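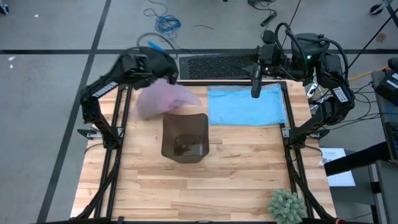 Trulloseo Abfallbeutel in Rosa und Hellblau

Ich gebe es gleich zu, ich habe eine Schwäche für bunte Beutel. Schwarz und Grau kann ja jeder, und wenn man mehrmals in der Woche einen Eimer neu bestückt, darf das ruhig ein bisschen nett aussehen! Seit Januar habe ich deshalb die Beutel von Trulloseo im Laden, in zwei Farben: ein durchscheinendes Rosa und ein ruhiges Hellblau. Das Rosa verkauft sich besser, mir persönlich gefällt das Blau (im Bad vor allem).

Die Folie ist dünn und weich. Sie raschelt, sie knittert, und beim Aufschütteln bläht sie sich gern auf einer Seite auf, während die andere Ecke noch schlapp herunterhängt. Mein Tipp: den Beutel erst flach auf den Tisch legen, mit der Hand einmal drüberstreichen und dann an der Öffnung auseinanderreiben. Mit leicht angefeuchteten Fingern geht es am schnellsten. Danach einmal kräftig durch die Luft ziehen — fertig.

Für welche Eimer?

Am schönsten sitzen die Beutel in kleinen, eckigen Eimern mit runden Ecken, so wie dem dunkelbraunen aus halb durchsichtigem Kunststoff. Der läuft nach unten etwas schmaler zu, und genau das mag ich bei Eimern mit Beutel: Man bekommt den vollen Beutel nach oben heraus, ohne dass er sich festsaugt. Den Rand schlage ich eine Handbreit um und streiche ihn an den Ecken glatt. Bei sehr großen Küchenmülleimern würde ich die Finger davon lassen, dafür sind die Beutel nicht gemacht. Wer so etwas sucht, schaut bitte bei der Serie Gomia, die ist deutlich größer und auch fester.

Was hineindarf

Papier, Verpackungen, Wattepads, Bastelreste, der ganze Kleinkram vom Schreibtisch. Für nassen Biomüll nehme ich sie nicht, und Scherben gehören sowieso zuerst in Zeitungspapier. Ich benutze die blauen übrigens auch zum Sortieren von Wollresten und für Schuhe im Koffer, da sieht man auf einen Blick, was wohin gehört.

Packungen

Kleine Packung: 52 Beutel, eine Farbe
Große Packung: 210 Beutel, eine Farbe
Vorratskarton: 300 Beutel, Rosa und Hellblau gemischt
Für Praxen, Werkstätten und Büros: 1.000 Beutel, Farbe nach Wunsch

Beim Vorratskarton liegen beide Farben getrennt in der Schachtel, ihr müsst also nichts auseinanderklauben. Wie viele von welcher Farbe drin sind, schwankt leider ein wenig, das kann ich nicht beeinflussen. Wer es genau braucht, nimmt lieber zwei große Packungen.

Aufbewahrung

Trocken und nicht in der prallen Sonne. Bei mir liegen sie in der Schublade unter dem Arbeitstisch, die angebrochene Packung immer vorn. Bitte nicht neben die Heizung legen, sonst kleben die Lagen aneinander und man flucht beim Aufmachen.

Passend dazu

Tischeimer Breltden, eckig, zum Auswischen
Beutelklammern Doherty, halten den umgeschlagenen Rand fest
Abfallbeutel Gomia für große Eimer

Fragen zur Farbe oder zur Größe beantworte ich gern per Mail — am besten gleich die Maße vom Eimer dazuschreiben, oben am Rand gemessen und einmal die Höhe.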